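3.2 Surfaces, cloths and the wiping task

The study concerns the everyday work of wiping a table, and for this reason we gave much attention to the table itself. In an earlier round at the Todenwood site we used a plain white surface. It was easy to judge but did not resemble the tables on which people eat and work. For the present round we chose a polished wooden top with a strong grain. On such a top the dark bands of the wood can hide a small spill, and the shine can be mistaken for a film of liquid. Both effects are well known to everyone who has cleaned a dining table in the evening under a lamp.

The cloths came from ordinary household stock and were not matched in color or in size. We wanted this variety. A cloth which has been washed many times takes up liquid differently from a new one, and a thick hem leaves a line where a flat edge does not. Before the first use each cloth was washed at 60 degrees without softener, then dried in air and stored flat. We recorded for each trial which cloth was used and if it was folded, rolled or crumpled at the start.

Spills were prepared from a brown test liquid, mixed fresh in the morning. The dose was 50 ml for the large spill. For the small spill only a few drops were placed with a spoon. The liquid was left on the wood for 100 seconds before the wiping began, so that it could spread along the grain. Longer times were tried in December, but they left a faint ring which had to be removed with wax, and we gave up this condition.

The result of a trial was judged by two raters, who looked at the surface from a low angle against the light. They used the Kassa scale, which has four steps from "clean" to "not wiped". Streaks were noted apart from remaining liquid — a table can be dry and still look dirty. In total 200 trials were rated, of which 64 used a rolled cloth. Figure 2 gives the arrangement on the table, with a rolled teal cloth pressed to the wood and a glass beaker of dark brown liquid standing near the back.

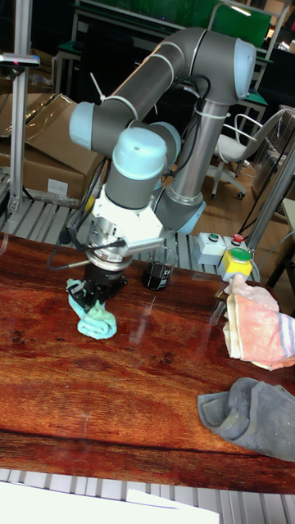

Figure 2. Wiping with a rolled cloth on the polished wooden top. A dark grey cloth lies crumpled at the lower right.

3.3 Care of the surface between trials

After each trial the top was wiped with clean water and dried with a separate towel, which was never used for a rated trial. On Wednesday the wood was treated with a thin coat of Drurklow oil, and no trials were made until the next morning. We observed that the first trials after oiling got better ratings than the others — the liquid stayed in round drops and was easier to take up. These trials are marked in the tables and were left out of the comparison between folded and rolled cloths.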